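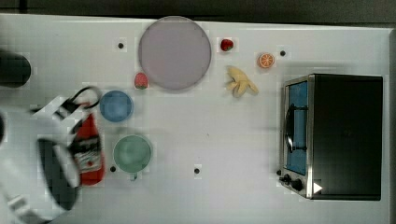
pinecone_mw replied:
I would not pay it before they send you the meter readings. We stayed at Akwood in the same season and the electricity was in the price. If Grube has changed this, it must be written in the contract you signed, and a line in an email after you go home is not a contract.

tern_and_kettle wrote:
Thank you for the quick answer. I repeat my question in better order for those who come new to the thread. We rented the cabin Clulia, on the lake side of Skodham, through Grube. The total was $1385, with cleaning and linen. The listing said "utilities included." After we returned home, I received an invoice of $41 for "heating above normal use." I looked in the contract and there is a sentence that says the owner may charge for unusual consumption, but it does not say what is usual. The nights were cold and we kept the heaters on low. We had also the wood stove, but the wood in the shed was so damp that it only made smoke.

Is this common in your experience? I don't want to fight over a small amount, but I also don't like to pay for something I can't check.

old_dock_rentals wrote:
I will speak for the other side, as I rent out a cabin myself (not in Skodham). In the spring some guests heat with the windows open, and the bill for one week can eat most of what I earn. So I understand why the sentence is there. You signed it. Pay and leave a fair review.

pinecone_mw wrote:
Sorry, but I disagree. If you want a limit, you put the limit in the listing, in kilowatt-hours, and you read the meter together with the guest on arrival. Everything else is guessing. And the wood was damp, so what should they do, sit in their coats?

old_dock_rentals wrote:
I didn't say they should sit in their coats. I said they signed. Both things can be true, that the contract is poor and that it is still a contract. The damp wood is a fair complaint, but it should be made during the stay, when the owner can still bring other wood.

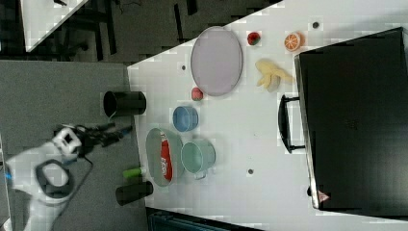 tern_and_kettle

About the wood: I did write to Grube on the first evening. They answered the next day that there was more wood under the porch, and this was a little better, but not much. I still have these messages. I did not take a picture of the meter, and this was my mistake. I did not even know where it was. The welcome folder explains the boat, the trash and the hot water, but the meter is not mentioned anywhere.

One more detail. The folder asks guests to leave the heaters on when they go, so that the pipes are safe. We did so. I don't know how long the cabin was empty before the next reading was made.

marshwalker wrote:
That last part is the most important one, in my opinion. If the reading was made days after you left, with the heaters on by their own instruction, then the number is not yours. Ask for the date of both readings. Write politely and add your messages about the wood.

I had a similar case with another agency, two years ago. They could not give me the dates and they dropped the charge. It took more than 2 weeks and I had to write to them again, so be patient.

old_dock_rentals wrote:
OK, with the heaters left on I change my opinion a little. Then they should show the dates. I would still offer to pay a part — you may want to book there again, and the lake places at Skodham go quickly.

pinecone_mw wrote:
A part of what, if they have no reading? I would offer nothing until they answer.

tern_and_kettle wrote:
I have written to Grube today, April 30, 2023, and asked for both readings with the dates. I did not offer a part and I did not refuse to pay. I will write here what they say. Apart from this invoice we liked Clulia very much, the beds are good and the path to the water is short.

marshwalker wrote:
Good. Ask them also to put the meter in the folder, please. I have Clulia booked for the fall.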